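The coach let us out at the wrong gate, so my first impression of the Grirley footwear works was its recycling bins. They were very clean. A man with a clipboard came jogging across the lot to collect us, introduced himself as Jeferson Lacerda, and explained that the front entrance was being repainted in time for visitors. We said we were the visitors. He wrote this down.

Open house at Grirley happens once a year and you get a sticker, a hairnet and a hallway. The hallway is lined with every sandal the company has made, mounted on boards like trout. My favorite was the Damasceno, a beach slide with a buckle big enough to anchor a rowboat. It sold 1,447 pairs, all in one summer, and Jeferson spoke of it the way other men speak of a boat they used to own.

From there to the molding hall, which smells like a new shower curtain. Foam beads go in at the top, a press closes with a sigh, and a clog comes out rather larger than you expected. It shrinks as it cools. We stood and watched them shrink for longer than I would admit to at home. One press was down for cleaning and got more attention than the working ones - people like to see the inside of a thing.

The line does nearly 2,631 pairs on a good shift. I asked about a bad shift and was shown the packing area.

Packing at Grirley comes in two schools. The Worero way puts both shoes sole to sole in a bag. The Dira way goes heel to toe in a box, takes longer, and is plainly the one Jeferson would marry. Lunch was at noon, in a canteen with four kinds of soup and one ladle.

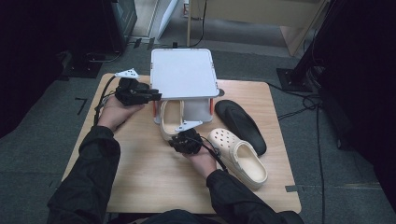

*Grirley, July*

After lunch they let us into the sample room, and I liked it best of anything on the tour. Gray carpet, a pale wooden table, and cream clogs out on it where you could get a proper look at the soles and the round air holes. A black flip-flop lay farther back. There was also a white storage box with a flat gray lid, and I spent some time wondering whether I could get one for the hall closet at home.

I asked Jeferson how many holes a clog needs. He said it depends on the foot, then on the market, then that we should be getting back to the coach.

The gift shop takes cards but would prefer not to. I bought a pair of clogs one size up, having learned about the shrinking, and was told at the register that they had already done it.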